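Well Water Testing at Trernthorpe: Frequently Asked Questions

Updated in July. Read this before you call, the phone line is one person and she's also doing intake.

Who can use the service?

Anyone with a private well, spring or cistern in the Nultusside area. Homeowners, renters, farms, the church camp up the hill. If you're on town water you want the town, not us. They have their own reports and they'll mail you one free.

I rent. Do I need my landlord's permission?

Not to test water out of your own kitchen tap. If we have to get into a locked pump house then yes, get it in writing.

How do I get a kit?

Pick up at the front counter or have one mailed. Mailed kits go out the next morning if you order before noon. Order after noon and add a day. Don't use your own jar. We get pickle jars, baby food jars, a thermos once. All sent back.

What's in the kit?

Small sterile bottle for bacteria (sealed, has a pinch of white powder in it, LEAVE THE POWDER ALONE). Bigger 500 mL bottle for metals and minerals. Form. Ice pack. Return label. Freeze the ice pack the night before, people forget.

Which test should I get?

Basic covers bacteria, nitrate, pH and hardness. Good for most people most years. Full adds lead, copper, arsenic, iron, manganese and a few others. Get the full if you just bought the house, never tested before, have old pipes, or there's a baby on the way.

How often should I test?

Bacteria and nitrate once a year. Metals every few years unless something changes. Also test after a flood, after any work on the well or pump, or if the taste or smell or color goes off all of a sudden. Spring is a good time, snowmelt tends to push things into shallow wells.

How do I take the sample?

Instructions are on the card but the short version:

Take the aerator screen off the faucet. Wipe the spout with the alcohol pad. Run cold water 5 minutes. Slow it to a pencil-width stream, open the small bottle, fill to the line, cap it. Don't rinse it, don't touch the inside of the cap, don't set the cap face down on the counter.

Lead and copper is different. That one is first draw, meaning water thats been sitting in the pipes overnight. Fill the big bottle first thing in the morning before anybody showers or flushes. Then do the bacteria bottle.

Can I use the outside spigot?

Please don't. Hoses and spigots are dirty and you'll get a positive that has nothing to do with your well. Kitchen or bathroom, cold side, no swivel faucet if you can help it.

I have a softener or a filter. Before or after?

Depends what you want to know. Before treatment tells you about the well. After tells you about what you're drinking. Lots of people do both, one kit each. Write which is which on the form!! We can't tell from the bottle.

How fast does it have to get to you?

Bacteria sample has to reach us within 24 hours of filling, kept cold. Past that we can't run it and you'll need a new bottle. Metals can wait longer. Best plan is fill it in the morning and drive it over.

Where do I drop off?

Front counter at Trernthorpe, or the cooler inside the Drastel feed store. Drastel pickup is at 2 p.m. sharp. Anything in the cooler after that sits till the next pickup and may be too old, so plan around it. 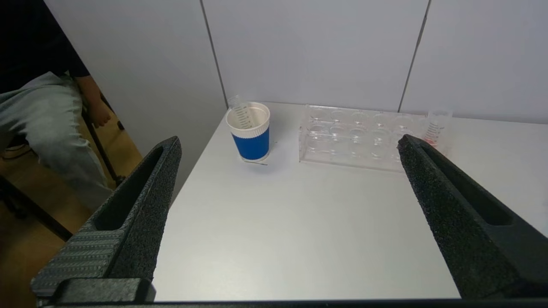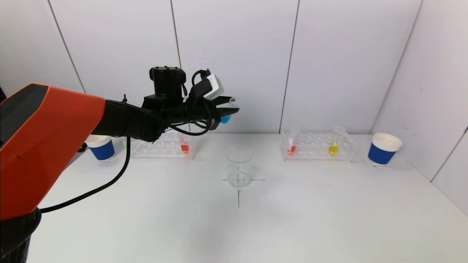

How long until I get results?

Bacteria takes 2 days from when we set it up. Nitrate and the other basics usually come back along with it. The full metals panel takes 9 days. Everything goes out as one report unless you check the box for partial results.

Will you call me if it's bad?

If there's E. coli or the nitrate is over the limit we call the number on your form the same day. So write a number that you pick up. Everything else comes by email or regular mail, your choice.

What does "total coliform present" mean?

Coliforms are a big group of bacteria, lots of them live in soil and plants and won't hurt you. Finding them means something from the surface may be getting in. Cracked cap, bad seal, a bug in the well head. Check the cap, disinfect, retest. Use boiled or bottled water until it comes back clean.

And E. coli present?

Stop drinking it. Also no brushing teeth, no ice cubes, no washing lettuce. Rolling boil for one minute or use bottled. Then call us and call a well contractor.

My nitrate is high. Can I boil it?

NO. Boiling makes nitrate worse, water goes off as steam and the nitrate stays put. High nitrate is a real danger for infants under six months, do not mix formula with it. Boiling doesn't remove lead or arsenic either.

My water smells like rotten eggs.

Usually hydrogen sulfide. Smell only in the hot water? Likely the rod in your water heater. Smell in both, could be the well. We don't test for the gas because it escapes before the bottle gets here. A plumber can check it on site.

Orange stains in the tub?

Iron, most of the time. A nuisance, ruins white towels, mostly not a health problem. It's on the full panel. Black stains are often manganese, same panel.

How do I disinfect my well?

Plain unscented household bleach, the amount depends on depth and width of the well. There's a chart at the counter and we'll mail it if you ask. Wait a week after the bleach smell is gone and then retest. Test too soon and all your testing is the bleach.

Do you sell filters?

No. We don't sell them, don't install them, don't get anything for recommending one. Take your report to two different dealers and compare.

Who sees my results?

You. Individual reports aren't published. The Woldegiorgis groundwater map uses results by area with names and addresses taken off, and only if you check the box on the form. There are 2,203 wells on it so far, would love more from the north end. Leaving the box blank doesn't change your price or turnaround.

I lost my report.

Email us with the name and address on the original form. Reprints are free. Older ones are on paper and take longer to dig out.

Can you explain my report to me?

Clodagh Phelan does call-backs in the afternoon. Leave your name, number and the report number (top right corner). Have the report infront of you when she calls. She can tell you what the numbers mean but not whether to buy the house.

Can I pay with a card?

Card or check. No cash at Drastel, they're only holding the cooler for us, please don't hand their cashier an envelope.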